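Who Should Be Allowed to Stop the Trading?

By Lwazi Hendricks
2022-11-05

When a share price moves violently, small investors tend to learn the terms of their brokerage account all at once. In May, customers of the online dealing service Pudbridge opened their accounts to find that they could sell shares in Triantafyllou, a mid-sized packaging group, but could not buy them. The restriction lasted 3 trading days. Customers received a two-line notice which referred them to a clause in the general terms and offered no further reason.

The firm was entitled to do this. Its terms permit it to decline any order at its own discretion, and every customer had accepted them. The question for policy is whether a discretion of that width ought to be available to a firm which advertises itself to the public as a means of access to the market. My view is that it should not, and that the remedy is neither complicated nor especially costly.

The case for the broker

It would be unfair to proceed without setting out the other side. A broker does not simply pass an order along a wire. Between the moment a trade is agreed and the moment it is settled, somebody must stand behind it, and the clearing house asks the broker to post money against the risk that one party fails. When a share becomes volatile, the sum demanded can rise sharply and at very short notice. A firm that cannot meet the demand must reduce its exposure or cease to trade, and a failed broker is a far worse outcome for its customers than a refused order.

Darlene Lachance, who spent much of her career in settlement operations, put this to me with some force after an earlier article of mine on the subject. Critics of brokers, she wrote, speak as though margin were a matter of taste. She is right to object. A rule forbidding brokers to limit orders in any circumstances would be a rule requiring some of them to fail.

I accept all of that. What I do not accept is that it settles the matter. The pressure of a margin call explains why a restriction may be needed. It does not explain why the restriction should be unannounced, or why it should fall on one side of the market only, or why the customer should be the last to hear of it.

The trouble with a one-sided halt

A restriction which permits sales and forbids purchases has a predictable effect on price. Those who wish to leave may do so, and a large body of those who might have bought from them has been removed. The holder who had no intention of selling watches the value of the holding decline for a reason unconnected with the company, its earnings or its prospects.

Defenders of the practice reply that to prevent customers from selling would be harsher still. That is true, and I would not recommend it. But an exchange faced with disorderly trading does not ordinarily choose between buyers and sellers. It suspends dealing for everyone for a stated period, publishes the fact, and reopens. Professional and private participants are held behind the same door. When a single broker acts alone, its own customers are held back while larger institutions continue to deal elsewhere. It is this difference in treatment, more than any loss of money, that produced the anger seen in May.

Jerkov, a rival service with a similar class of customer, took another course during the same days. It raised the deposit required for new purchases of Triantafyllou shares to 50 per cent and then to the full price, and it gave notice of each change before the change took effect. Some of its customers complained, as customers will. They could, however, still buy if they had the cash, and they knew where they stood. 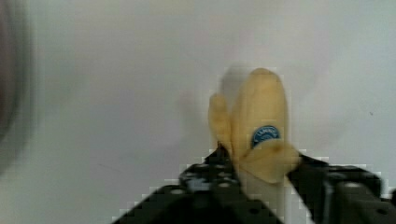
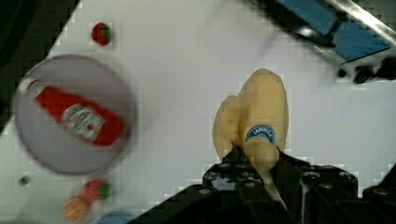 What a fair rule would require

I would propose an obligation in two parts, to apply to any firm that accepts orders in listed shares from private customers.

The first part concerns notice. A broker that intends to restrict dealing in a particular share should be required to say so publicly, on its own website and by direct message to each holder, and to give the reason in plain terms. If the reason is a demand for collateral, it should say that. Where notice in advance is impossible, it should be given within 2 hours of the restriction taking effect. I see no hardship in this. A firm able to disable a button on every customer's telephone in a matter of seconds is able to send those customers a paragraph of explanation.

The second part concerns the order in which measures are taken. A broker should be expected to raise deposit requirements, and to withdraw borrowed money from new purchases, before it refuses purchases made wholly in cash. Cash customers are not free of risk to the firm, as the settlement interval applies to them as well, but they present less of it, and they are usually the least equipped to take their business elsewhere at short notice. Refusal should be the final step, reported to the regulator on the same day and reviewed afterwards.

There will be objections on the ground of cost. Larger reserves would be needed by firms which have hitherto run on slender ones, and part of that cost would reach customers, perhaps through the return of modest dealing charges. I regard this as an acceptable price. Dealing without commission has encouraged the belief that the service costs nothing to provide, and the events of May suggest that one of the things being economised upon was the capacity to keep the service open.

A word on responsibility

Private investors are not relieved of their own duties by any of this. Many of those who bought Triantafyllou shares did so on the strength of messages from strangers, and some of them bought with borrowed money. The investors' association in Drutley, which I have addressed on several occasions, received 158 letters on the matter, and a fair number of the writers conceded that they had never read the terms of their account. They should have done so. No regulation will protect a person who pays far more for a share than the business beneath it can justify.

Yet a market in which the public is invited to take part must allow people to be wrong on the same terms as everyone else. The regulator is expected to consult on broker conduct next year. Notice and sequence should be the first two matters on its list, and firms that already meet both standards would do well to say so in their responses.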